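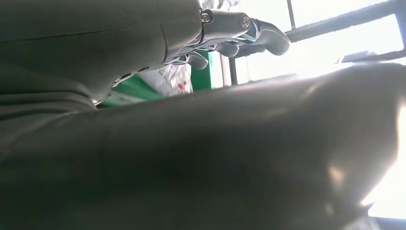

The Long Way Up to Rutgate

The night market in Rutgate starts before you see it. You come up the hill road with the windows down and there it is, charcoal and lime and frying garlic, a good half mile before the first lantern. I have been four times now and I still get a little giddy at that bend!

Lertchai Ratanaporn has cooked at the top end of the market for years, at a stall called Suksawat with six stools and one very old wok. His noodles are wide, soft and blackened at the corners, and he makes them one plate at a time, even when the line runs back past the juice stand (it usually does). On a busy night in May he served 100 plates and then sat down and ate the last one himself, standing customers be damned.

"The fire is the recipe," he told me. "Everybody asks about the sauce. The sauce is easy."

I did ask about the sauce, of course. It's dark soy, fish sauce, a little palm sugar and some pickled garlic juice, which I've been splashing on everything at home ever since.

Go hungry, and don't stop at the noodles. Two rows down there's a woman grilling sticky rice in banana leaf, sweet and smoky and far too hot to hold, and beside her a family selling coconut custard by the square. Then there are the pickles! Green mango, mustard stems, tiny eggplants so sour they make your ears move.

The last bus back to Clamum leaves from the foot of the hill, by the pharmacy. I missed it, and walked back up for more custard.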